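I'll admit it, I went into this call expecting to be bored. Backup storage, right? But the archive manager at Sukano (she asked me to leave her name out, fine by me) started talking before I'd even found my pen, and an hour later I was still scribbling.

Her team looks after 3174 tapes, and last July they moved the whole lot from an old Plerholm library to a new one from Metwally. "People kept asking me why we didn't just put it all on disk," she told me. "I'd ask them who was paying the power bill!"

I wanted to know what went wrong, of course. She laughed. The labels, mostly. The old library was happy with barcodes that had faded a bit, and the new one spat them right back out. "We relabeled 249 of them by hand. My thumbs were sore for days." 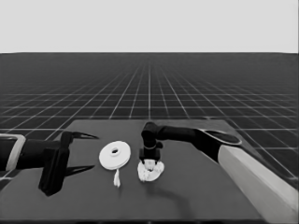 A gray tabletop on a grid floor, in a computer rendering.

Then there was the catalog. They use Jurix for that, and the import kept stalling at around 70 percent (I've been there, different software, same swearing). She ended up splitting the job into four batches and running them overnight. "I slept terribly. I kept checking my phone to see if batch two was still going."

Does she trust the new drives? Mostly, yes. She still does a test restore every month, picking tapes from the back shelves, the ones everybody forgets. "A backup you've never read is just a box on a shelf," she said, and I went a little quiet, thinking about the drawer of cartridges in my own office.

I asked about cleaning tapes too, and she got very stern with me. Use one when the drive asks for it, write down the date, and throw it out when it's used up. Mine has been in there since I moved in. I'm ordering a new one this afternoon!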